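Clear boxes, small parts and a plain surface

September 17, 2024

The sorting bench at Katstead has been open since January, and the question that comes up most at the counter is which container to buy for small parts at home. We stock two ranges, Cladell and Fareck, and people tend to pick by price. Price matters, but there are a few other things worth checking before you take a box home and fill it.

Look at the dividers first. Fixed dividers are stronger and don't let washers slide underneath. Removable ones let you change your mind, and most people do change their minds in the first month. If you are storing mixed screws, go fixed. If you are storing beads, fuses or craft findings, removable will serve you better, as long as the slots are tight. Push a divider with your thumb in the store. If it rocks, put the box back.

Second, think about what goes under the box. A clear container on a busy tabletop is hard to read. You see the wood grain or the newspaper through the bottom and lose the part you were looking for. A plain, pale board underneath fixes this. It also gives you something to lift and tip when a few pieces get loose. We sell cut boards at the counter in 18 inch lengths, but any stiff offcut with a dull finish will do. Gloss is no good under a lamp.

Clear compartments, pale surfaces.

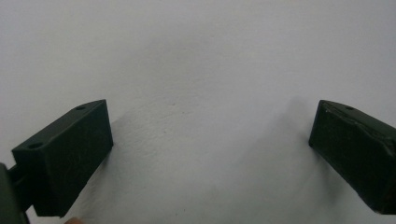
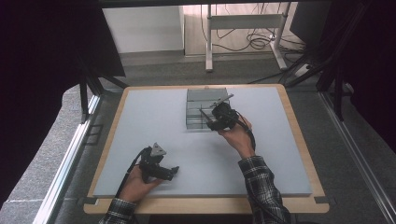 Third, work out where the box sits when you are using it. Close to you feels natural, but your wrists end up blocking the light. Move it toward the far side of the board and keep the near side free for whatever you are sorting. Left-handed members have told us they like it a little off to the left, and that seems reasonable.

Cleaning is simple. Warm water, a drop of dish soap, a soft cloth. Don't use window cleaner on acrylic - it can leave fine cracks around the corners. Let the box dry upside down with the lid off, and don't put it in a dishwasher.

The next sorting evening uses the Erdős room, upstairs on the left. There are 40 seats and 41 names on the list, so please tell the front desk if you can't come. Bring one box and whatever is in the bottom of your junk drawer. Boards and labels are supplied. Parking is behind the building, and the side door will be open.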